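Trodis is a two-arm tabletop manipulation kit sold by Getano, a supplier of laboratory automation equipment based in Virnville. It consists of two jointed arms, a parallel gripper for each arm, wrist cameras, a base unit and control software. The kit is marketed to research groups and small workshops for tasks in which one arm steadies an object while the other works on it.

Design

Each arm ends in a quick-release wrist plate that carries the gripper and camera. The fingers have replaceable textured pads, sold in sets of 2. Pad wear is treated as a service item, and the manual calls for inspection after every 30 hours of use. The gripper was designed by Inese Vasiliauskas and Kristaps Rimkutė; its linkage was revised in December to reduce play at the fingertips.
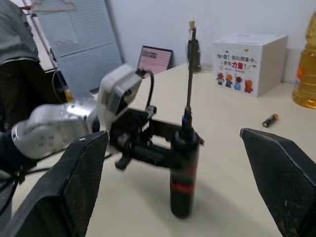
Can the arms be bought separately?
Getano sells single arms only as replacements to existing owners. New orders are filled as a complete two-arm kit.

Operation

The arms can be guided by hand or run from recorded motions. In shared-object tasks, the control software -- named Ķēniņš -- assigns one arm to hold and the other to approach, and stops both if either exceeds its force limit. Upright tools are a standard practice object, as a long handle gives the holding arm a firm grip and leaves the upper end free. 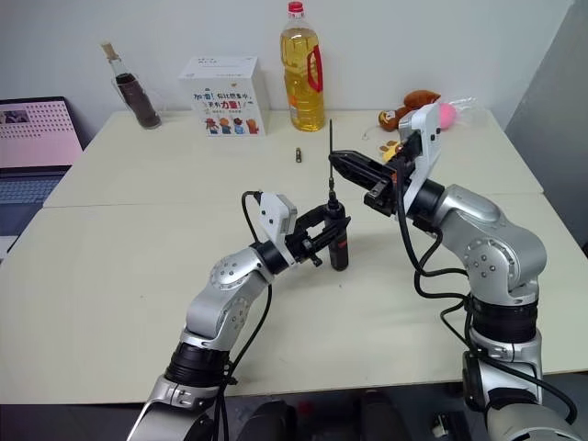

One arm holding a tool upright while the second reaches toward the bit.

Reception

In a review dated Apr 10, 2026, Dalia Eglītis reported that the kit completed 73 consecutive handovers without a stop. She rated the setup guide as weak, noting that calibration of the second arm is covered in a single paragraph. Justinas Venckus criticized the exposed cable loops at the wrist, which he considered likely to snag in crowded work areas. The standard warranty runs 24 months and excludes finger pads.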